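## 3. Setting up your daily pages

Do section 2 first (account, sync folder). If you skipped it the journal still works but only on the one machine.

You need: Keltbridge 3 or later, a keyboard you like, 16 minutes. Less if you type fast.

**3.1 Make the journal**

1. Open Keltbridge. File > New > Journal. Not "Notebook" — notebooks have no dates and you can't convert later.
2. Name it. Anything. You can rename it, but the backup folder keeps the old name.
3. Pick a page style. *Plain* for most people. *Ruled* if blank white bothers you.
4. Set text size. Go bigger than you think. Tired eyes at 6 am.
5. Click Create. Wait for the green dot before typing.

> **Caution:** anything typed before the green dot shows up is not saved. Lotte Dierckx lost two pages of a letter to her sister this way and wrote to us about it. Fix is planned for July.

**3.2 Set a daily target**

1. Settings > Pages > Target.
2. Choose words or minutes. Can't have both.
3. Start at 100 words. Really. You can raise it after a week.
4. Tick "Keep going past target" or the page will lock when you hit the number.

Note: the counter includes the date line and any title. Pasted text counts too, so does a quote.

Maximum is 3,000 words per page. After that a second page opens with the same date and a small "b" after it. Search finds both.

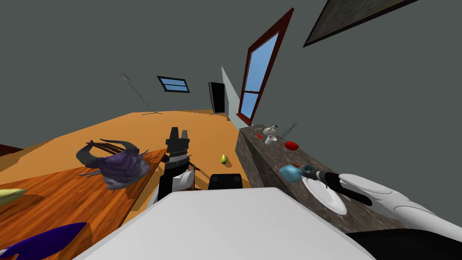
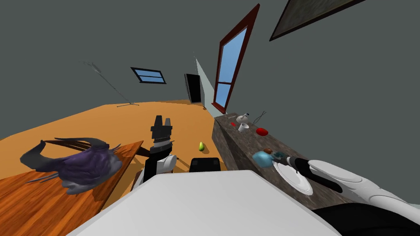
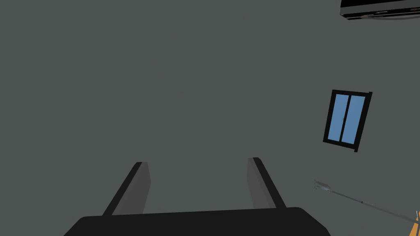

*Xiaoyan Ren*

**3.3 Turn off the backspace (optional)**

For people who edit every line and never reach the second paragraph.

1. Settings > Typing > Forward Only. On.
2. Choose how strict. *Soft* lets you fix the last word. *Hard* lets you fix nothing.
3. Close Settings. Small arrow appears next to the date.
4. Write. Typos stay in. Leave them.

To get out: hold Esc, count to three, let go. The page becomes editable again but is marked "opened" in the list.

Arrow keys don't work in Hard. Neither does the mouse, except for the scroll bar. Undo is off in both.

**3.4 Prompts**

Blank days happen. Prompts sit in the left margin and don't print.

1. Click the margin. Prompt list drops down.
2. Pick a set: Childhood, Work, Places, Letters not sent. The last one was written by Ilham Ngau and is the one most people stay with.
3. Drag a prompt onto the page, or just read it and start typing.
4. Don't like it? Right-click > Another.

Own prompts: one per line in a plain text file, then Prompts > Add File. Blank lines are ok. Tabs are not, they break the list and you get one enormus prompt.

**3.5 Lock and back up**

1. Journal > Lock. Type a passphrase twice.
2. Write the passphrase down on paper. Put the paper somewhere that isn't the desk.
3. Journal > Back Up > Choose Folder. Use a different drive if you have one.
4. Set to "On close".

> **Caution:** we can't reset a passphrase. No back door, no master key. Lost is lost.

Check the backup once. Open the folder, look for a file with todays date, double-click. If it opens read-only, good, that's right. If it asks which program to use, the backup was made while the journal was locked — unlock, close, try again.

**3.6 If it goes wrong**

- Target bar stuck at zero: you're in minutes mode and haven't pressed Start.
- Two pages for one day, no "b": clock changed while you were traveling. Select both > Merge.
- Green dot turns gray: sync folder is missing. Keep typing, it saves locally. Go back to 2.4 when your done.
- Font looks wrong after update: Settings > Page > Reset Font. Doesn't touch your text.

Printing and exporting are in section 4.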